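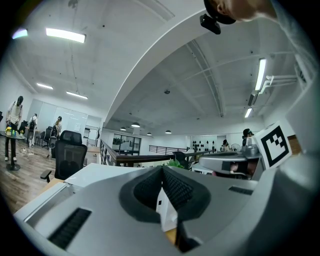

Do you leave the long strip lights up when you add pendants, or take them out?

Leave them up and put them on their own switch, so you can have the pendants by themselves in the evening and the bright stuff when you need to see what you're doing.

Lodudeck wrote:
Thanks for the quick reply! Bit more background. We're doing up a big workroom, white ceiling, beams showing, strip lights all over the place. I want low pendants with dark shades over the tables at the far end and my other half says it'll look like two different rooms stuck together. Budget is tight and I'd like it finished by December.

Okum wrote:
Your other half has a point, sorry. I did the same thing in our hall and the light changes colour halfway down. The strips were a cold white and my pendants had warm bulbs in. Drove me up the wall until I swapped the bulbs.

Lodudeck wrote:
So match them all? Warm or cold?

Okum wrote:
Match them, and go in between. If people are doing fiddly work under there you don't want it too yellow.

Zomholm wrote:
Disagree with Okum on this one. The whole charm of pendants is that they're warmer than the rest! We've got ours at the end where we have our tea and it feels like a proper corner, you walk over there and sit down and relax (well, until someone wants the kettle). If they're the same colour as the strips you may as well not bother and save your money.

Okum wrote:
Fair enough for a tea corner. Lodudeck said tables in a workroom though.

Lodudeck wrote:
It's a bit of both, to be fair. Sewing and mending most days, then cake. How low do you hang them? I was thinking 60 cm above the table.

Zomholm wrote:
60 is too low if anyone's standing up to cut fabric, they'll be nose to nose with the shade. Go higher and get ones with an adjustable flex so you can fiddle about after.

Firouzeh Heydari wrote:
Agree with Zomholm on the height but not on the colour, I sew and I can't tell navy from black under a warm bulb. Also have a good look at where your beams run before you buy anything. We wanted an even row and the beams had other ideas, so 2 of ours had to come across on hooks. I like it now but my brother still calls it the washing line.

Lodudeck wrote:
Oh no, I hadn't thought about the beams. There's pipework as well, up near the strips on one side. Would you paint that white?

Okum wrote:
White, same as the ceiling. You stop noticing it after a week.

Firouzeh Heydari wrote:
Or leave it alone and spend the money on shades. Ours were £49 each and worth it, the cheap ones rattled.

Lodudeck wrote:
£49 each, ouch. Right, I'm off up the ladder with a tape measure. Will report back on the beams.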